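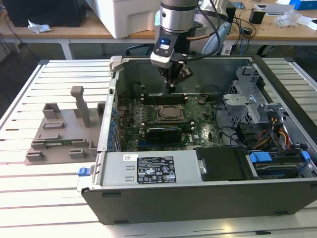
October
By Nghĩa Hầu
Reading time: 2 min

Can a machine do the small jobs on a repair bench yet? I get this question from readers almost every month, usually from people who own a shop with three or four employees and cannot find a fifth. My answer in spring was "no." Now my answer is "some of them, if you prepare the table well." Take memory modules. For a person who has done it before, putting one into a desktop computer is a job of a few seconds, and the hand knows by itself how hard to push. For an arm, even the way to the slot is work. The fingers have to come down straight over the memory slots, with the processor socket and its metal bracket close on one side, and the drive cage and the red, orange and yellow power cables further along. The case lies on its side with the opening up, and I think this helps more than any clever software. A gray printed fixture stands next to the case with a thin green board in one of its slots, so at least that board has a known place.

I talked about this with Shafiq Miah, who manages the refurbishing floor at Esusano in Eltley. His team prepares 477 office computers for schools this season, and he would be happy to give away the boring part. He told me that seating the module is what worries him. "You must push until you feel the click, and then you must stop," he said. "My new people also have problems with this in the first week." A module that sits almost right is worse than one that is missing, he says — the computer may start in the morning and fail after lunch.

Cables are the other trouble. They are soft, and in every second case they are in a different place. Shafiq's opinion is that a machine should get only the cases where a person has already tied the cables away. I asked him if this still saves time. He thought for a while and said that for a batch of 200 equal machines, yes, and for a mixed pallet, no.

At home the situation is less good. My sister asks me every year when she can buy something that empties the dishwasher. A kitchen has no fixture, and the cups are never two times in the same place. I told her to wait, and she was not surprised.

If your shop has tried an arm for a job like this, please write to me. I am most interested in the failures — what got bent, what fell inside the case, who had to take it out.

Recent items
Label printers: when to repair, when to replace
A visit to the Sarkar sorting hall
Florholm readers answer: your worst screw
Folding towels by machine, one year later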